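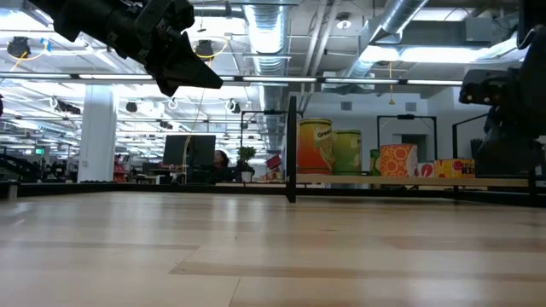 I gave up my desk in November. The company I write manuals for, Larkex, closed its small office above the bakery and told us we could work from wherever we liked. I picked my sister-in-law's spare room for the first week and the public library after that.

The library is a 7 minute walk from my door. It opens at nine and the heating comes on at ten, so for the first hour I keep my coat on. The chairs upstairs are better than the ones by the window, but the outlets upstairs don't work, and I have an old laptop that lasts until lunch if I'm careful.

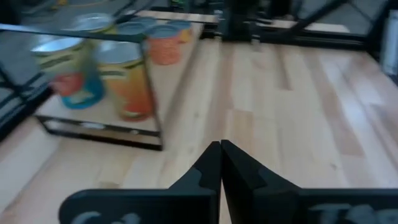 Working Life

My old office mate Catrin Lewis tried a paid desk at a place called Feltent. It cost her almost 400 a month with coffee included. She liked it, mostly for the phone booths, and stayed until spring. I went with her once and got a decent amount done, but I couldn't see myself paying for it.

What I miss about the office is small stuff. I had a drawer. I knew which stair creaked. There was a shelf where people left books, and I read most of a 186-page history of canal locks there, standing up, while
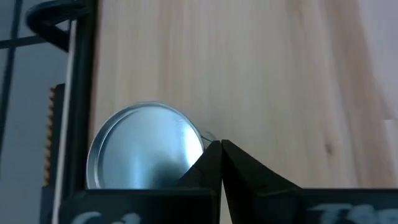

my soup went around in the microwave. I never did finish it, and I don't know where the shelf went when the lease ended.

The part I don't miss is the bus. I used to leave at ten past seven and stand the whole way. Now I use that time to cook something for lunch or go back to sleep – usually the second.

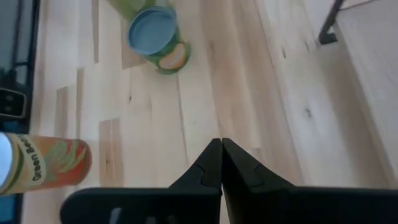

2 min read

Nia Probert wrote to ask if I'd go back if they rented somewhere new. I think I would for a couple of days a week, if it was close. I've told my manager the same thing. For now I have a library card, a thermos and a seat near the atlases.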